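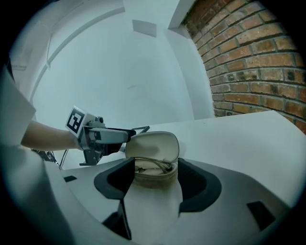 Storing and Labeling Charging Cables

Cables fail most often at the strain relief, the short flexible sleeve where the cord meets the plug. Tight bends at that point break the inner strands long before the outer jacket shows damage. The procedure below covers sorting, coiling and labeling for a household or small office.

What you need
Hook-and-loop ties, 4 inches long
Label tape or a fine permanent marker
Small cases or zip bags
A shallow drawer or lidded box

Step 1. Sort
Lay out every cable and group by connector type. Set aside any cord with exposed shielding, a loose plug or scorch marks. Do not tape these and return them to use. Take them to an electronics recycling point.

Step 2. Test
Connect each remaining cable to a known good charger and device. Move the cord gently near both plugs while it is charging. If charging stops and starts, discard the cable. Data cables should also be tested by copying a file of 1000 MB or so between two devices. A charge-only cable will not show the device on the computer at all.

Step 3. Coil
Start at one end and form loops in the direction the cord already wants to turn. Do not wrap around the hand and elbow. Thin cords can take a loop three inches across; thicker power leads need at least six. Leave the last two inches straight at each plug.

Step 4. Label
Wrap the label around the cord near the plug, leaving a flag. Write the connector type, the length and the month of testing, for example "C to C, 3 ft, April." Hamann flag labels hold well on rubber jackets. Tollavano tape tends to lift on braided cords and should be stapled to the tie instead.

Step 5. Store
Use one case per cable for travel and one bag per connector type at home. Close zippers slowly so the jacket does not catch. Keep the box away from radiators and direct sun.

Retest every twelve months.

Last updated Dec 6, 2020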